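Work > Software > Part-time

I run the software side at Drimano and I need a second pair of hands on planning and perception, 20 hours a week, starting in September. We're small (you'd be on a team with me and one controls person) and I love this job!

Mostly you'd work on our two-handed sorting code: spotting parts on the belt, picking a hand, planning a path that doesn't clip the rail.
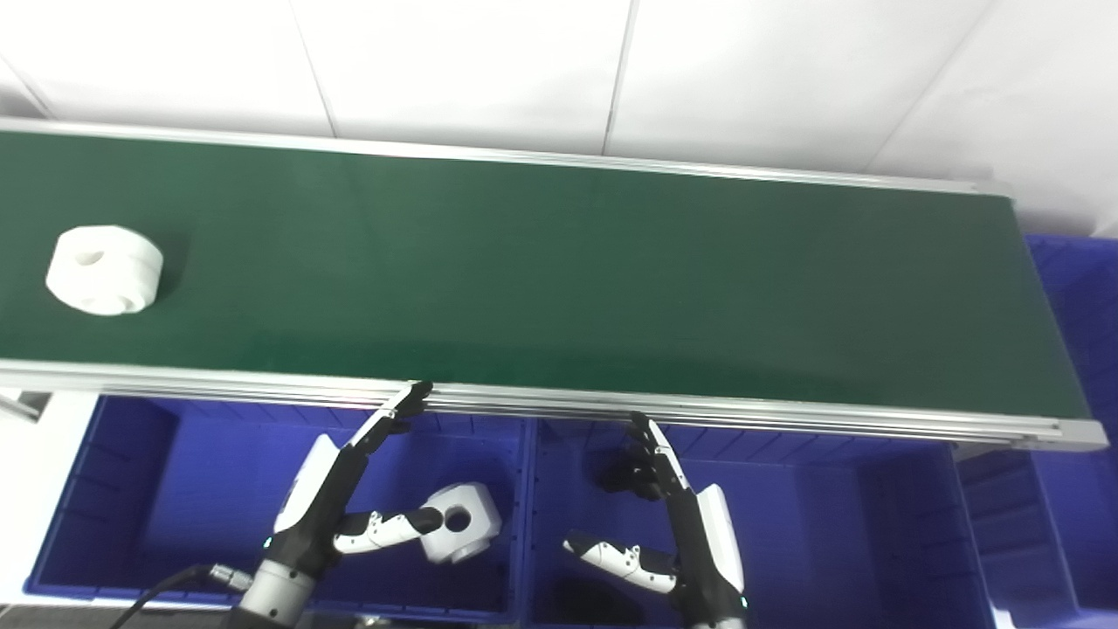 Python is a must, C++ would be great, and if you've ever fought with a motion planner at midnight we'll get along fine. Contract is 12 months. Send me a short note and some code you like.

Comments

Is remote ok?
Two days a week, sure, the rest is in the lab.

Applied! Hope Rust counts for something.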